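**Call for Participants: Tabletop Handling of Cups, Trays and Small Household Items**

Reference: PL-3345
Issued by the Pluvena Center for Domestic Practice, Renon
September 2018

The Pluvena Center for Domestic Practice invites adults living in or near Renon to take part in a study of ordinary work at the table. The study concerns the setting down, moving and clearing of cups, trays and small items of the kind found in most homes. Participants will be asked to carry out familiar tasks at their own pace and to comment on how they would do the same work in their own kitchen or dining area.

The study is directed by Vega Barroso and forms part of the Center's continuing work on household routines. The results will be used to prepare guidance on the layout of small tables, the selection of trays and the teaching of basic table service in adult education courses. No product is being sold or promoted.

**Background**

Much of the published advice on table service is written for restaurants and hotels. It assumes a trained person, a full-size serving tray and a clear route between the kitchen and the guest. Household practice is different. A cup may be put down wherever there is room for it. A tray may serve as a place to keep things as well as a means of carrying them, and small objects with no connection to the meal often share the same surface.

An earlier round of interviews, completed in June, showed that people who share a home frequently disagree about where a cup belongs when it is between uses. Some respondents preferred to return it to the tray at once. Others left it on the table and cleared everything together at the end of the day. Several respondents said that they had never considered the question before the interview and asked to change their answers later. The present study will observe these habits directly.

**Who may apply**

Applications are welcome from any person who meets the following conditions:

- is at least 18 years of age on the date of the first session;
- prepares or clears a meal or hot drink at home on most days of the week;
- is able to lift a filled cup with either hand or with both hands together;
- is able to follow spoken and written instructions in English;
- is available for the full period of the study.

No experience in catering, housekeeping or any related trade is required. Persons who have such experience may apply, but should state this on the form, as the groups will be balanced accordingly. Left-handed applicants are particularly encouraged. Members of the same household may both apply and will be scheduled separately.

Persons employed by the Center, and members of their immediate families, are not eligible.

**What participation involves**

Each participant will attend eight sessions at the Center's table room in the Etberg Building. A session lasts no longer than two hours, including a break. Sessions are held on weekday mornings and early evenings, and every effort will be made to assign participants to the same time slot throughout.

The tasks are simple. Participants will place a cup beside a tray, move it onto the tray, return it to the table and repeat the movement from a different starting point. In other tasks, a small item is placed near the cup and must be put away, moved aside or left where it is, according to the participant's own judgment. The person conducting the session will not indicate which choice is preferred.

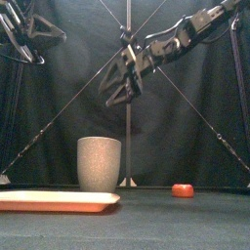

Later sessions introduce a second person at the table. The two participants will be asked to clear the surface together without agreeing on a method in advance. They will then complete a short questionnaire individually. Discussion between participants is permitted after both questionnaires have been handed in.

In the final session, each participant will be asked to arrange a table as it would normally be left at home in the evening. Participants may bring a cup and a tray of their own for this purpose. Items brought to the Center should be clean, free of sharp edges and of modest value. The Center will take reasonable care of personal items but cannot replace pieces of sentimental importance.

A written account of the participant's usual table routine, up to 1000 words in length, is requested before the first session. It may be submitted by hand or by electronic mail. Spelling and style will not be assessed. Participants who would rather give this account orally may arrange to do so by telephone.

**Compensation and expenses**

Participants will receive a payment for each session attended, at the standard rate set by the Center. The current rate is given in the information sheet sent to every applicant. Travel within the Renon area by public transportation will be reimbursed on presentation of tickets. Parking at the Etberg Building is limited and cannot be reserved.

Coffee, tea and water are provided during the break. Applicants with dietary restrictions need not report them, as no food is served.

**Consent and privacy**

Participation is voluntary. A participant may withdraw at any time without giving a reason and will be paid for all sessions attended up to that point. A consent form must be signed before the first session, and a copy will be given to the participant.

Session notes and questionnaires are stored under a participant code. Names and addresses are kept separately and are used only for scheduling and payment. Any participant may ask to read the notes taken during his or her own sessions. Published reports will not identify individuals or households.

**Access**

The table room is on the ground floor and has a step-free entrance from Bang Street. Applicants who need a particular seat height, additional breaks or the presence of a companion should say so on the application form. Requests of this kind have no bearing on selection.

**How to apply**

Application forms are available at the Center's reception desk and will be mailed on request. The completed form should be marked with the reference PL-3345 and addressed to Zulkifli Pelupessy, Participant Office, Pluvena Center for Domestic Practice, Etberg Building, Renon. Forms may also be left in the mailbox beside the Bang Street entrance.

Applicants will be notified in writing whether or not a place can be offered. Those who are not selected may ask to be placed on the reserve list, which remains in effect until the last session has been held. Places that become vacant during the study will be offered in the order in which names were entered on that list.

Questions about the tasks or the schedule should be directed to the Participant Office. Questions about the purpose of the study or the use of its results may be addressed to Vega Barroso at the same address.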